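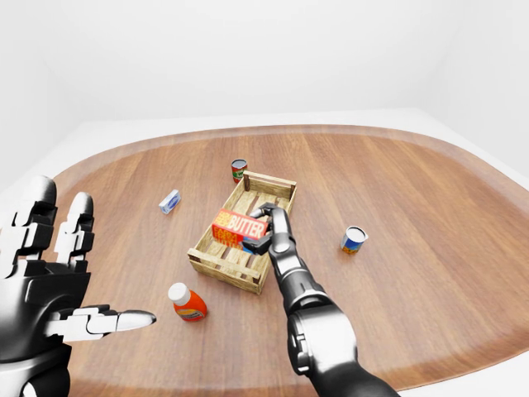
Cliradum to open furniture repair workshop in Brurville

Reading time: 2 minutes

2026-07-01

Household goods charity Cliradum will open a furniture repair workshop in Brurville this month, in the former seed warehouse on Stougaard Road. It will take in tables, chairs, chests and shelving that would otherwise go to the tip, mend them and sell them at low prices to local households.

The workshop covers 552 square metres on one level. It has a stripping room, a joinery area with eight benches, a finishing room and a shop at the front. Building work was completed in June.

Cliradum has run a smaller workshop in Testovby for six years. Last year it received 1163 pieces of furniture there and returned 1090 of them to use. The rest were broken down for timber and fittings, which are kept for later repairs.

Oddur Kárason, head of workshops at Cliradum, said: "We have been turning furniture away in Testovby because we had nowhere to put it. Large tables were the main problem. One extending table takes up the floor space of six chairs, and people were waiting weeks for us to collect. Brurville gives us the room to say yes."

The new site will employ nine people, four of them trainees. Trainees will spend a year learning frame repair, veneer work, upholstery and finishing, and will be paid throughout. Applications for the first intake have closed. A second intake is planned for next year.

Residents can bring small items to the loading door at the rear of the building during opening hours. Larger items can be collected free of charge from addresses in Brurville and Testovby. Cliradum asks that drawers are emptied and loose glass shelves wrapped before collection. It cannot accept mattresses, fitted kitchens or anything with live woodworm.

There will also be a repair service for people who want to keep their own furniture. Prices start at 33 euros for regluing a single chair. Customers will be given a written quote before any work begins, and there is no charge if they decide not to go ahead.

The shop will be open six days a week, from ten until five. Delivery can be arranged at the till.

Press enquiries should be sent to the Cliradum office in Testovby.

Recent items

Testovby workshop: summer opening hours
How to book a furniture collection
Chair caning course now full
Cliradum annual report published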